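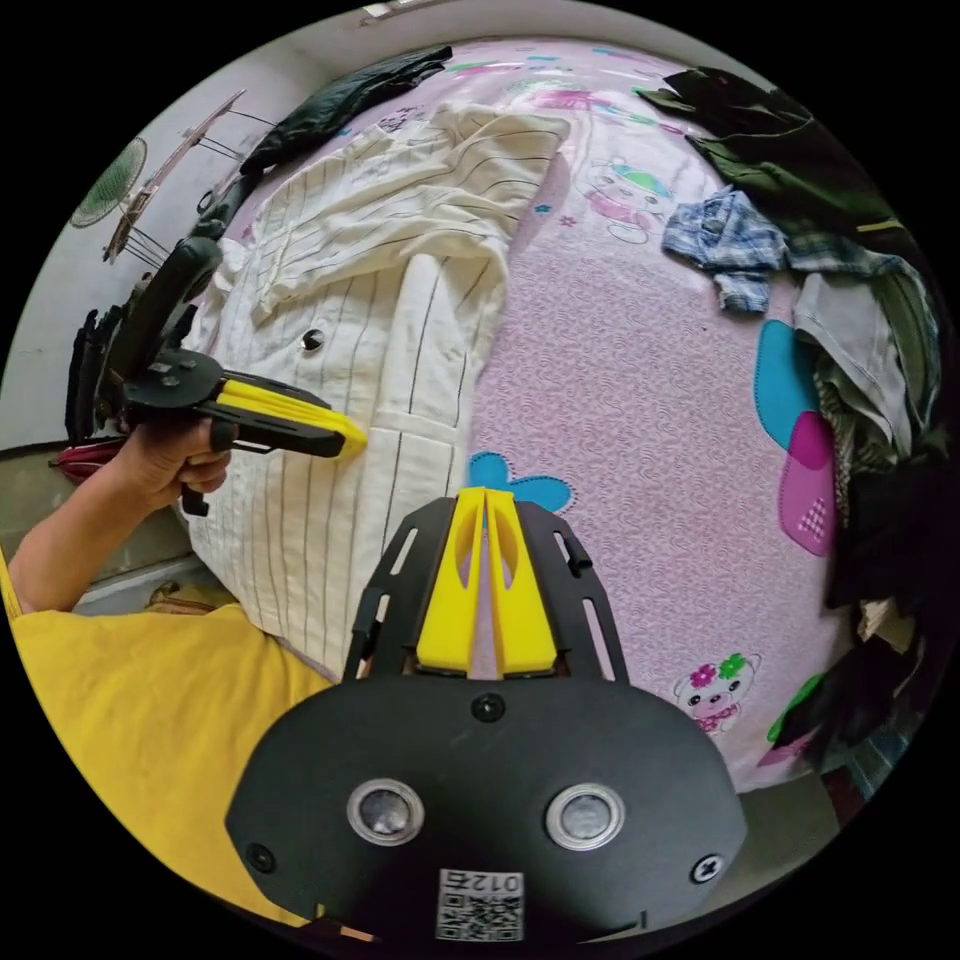
According to Ludger Görtz, you shouldn't pay for the second half of a Floltomora kit until you've opened the files from the first half, and I'm starting to think he has a point. He wrote that under the seller's announcement back in February and got one thumbs up and no reply.

**Is the Floltomora two-hand kit worth it for laundry, or am I buying a promise?**

*posted by pegboard_annie in Home Robots & Automation*

I have the kit on a trial from Sasent. You get two hand-held grippers with the yellow fingers, a trigger on each, and a login for the Drerix training service. The pitch is that you do your chores holding the grippers, upload the recordings, and Drerix sends back a "skill" that will run on any supported arm. The full price after the trial is $1,061. That doesn't include an arm. I don't own an arm yet, so that's a whole other check to write.

I've been working on shirts and jackets on the bed, because the laundry is what I'd want help with. One gripper in each hand, pick up a bit of shirt, fold, put it down, next one. So far I've uploaded 208 clips. The service accepted 17.

The rest came back as "insufficient task clarity" with no further detail. I asked support what that means and was told to "ensure a clean workspace and deliberate motion." Well, my laundry isn't a clean workspace. It's laundry. There's a heap of clothes next to whatever I'm folding and the sheet has cartoon bears on it. If the thing can only learn from one plain T-shirt on a white table, I'd like to have read that on the product page, which says "real homes, real mess."

What I want to know before the trial runs out:

- Is that accept rate normal?
- Does the printed sheet matter? I really don't want to buy bedding for a gadget.
- Has anyone gotten a folded shirt out of this, done by a robot, with no hand reaching in to help?

Please don't send me the promo video. I've watched it. It cuts every time the sleeve gets difficult.

---

**rook_and_ladder**

I had the same kit for three months and sent it back, so weigh this how you like.

Your accept rate is low but I've seen worse. What got mine up was boring stuff. Start and stop every recording with both grippers held still over the bed. One shirt per clip, and end it when the shirt is folded. I had been recording long sessions and it seemed to choke on those. Also squeeze the trigger all the way and let go all the way. If you ride it halfway, which is natural when you're pinching thin cloth, the log shows a finger position that wobbles all over and I believe the checker hates that. I say "believe" because they don't publish what the checker does.

Move the pile if you can. Not for the bedding's sake. When two garments touch, it's hard even for me to say where one ends when I play back my own clips, and a pinstripe shirt on a busy print can't be making it easier. I never tested a printed sheet against a plain one, so I can't answer that properly. You could settle it in an evening: same shirt, same folds, half on the bears and half on something plain, then see what comes back.

As for your last point – no. I got a skill that grabbed a collar and dragged it. On a hand towel it did two decent folds and then pressed its fingers into the mattress until I hit stop. I had a borrowed arm for that and it was on their supported list.

Before you pay, ask Sasent these in writing:

1. Can I download my raw recordings, and in what format?
2. If I cancel Drerix, do the grippers still record?
3. Who else gets to train on video from inside my bedroom?

I got a clear yes to the first part of number 1, a "should" on number 2, and a link to the terms for number 3. The terms say they can use it. Read that page slowly.

---

**Gillies**

works fine for me, you probably just need more clips. mine is great at socks

---

**pegboard_annie**

Gillies, great at socks how? Matching them, or putting them in a drawer? And on which arm?

rook, thank you. I redid ten shirts your way with the pile on the floor, and more of them went through, so the start and stop business does seem to matter. Still on the bear sheet. I'll try a plain one before I decide anything.

I also wrote to Sasent with your list. They answered the download question and skipped the other two, then offered me a discount on a second year of Drerix. I haven't paid for a first year. I'm leaving the trial to run and keeping the box.

---

**rook_and_ladder**

Keep the foam inserts too. They charged me for a missing one.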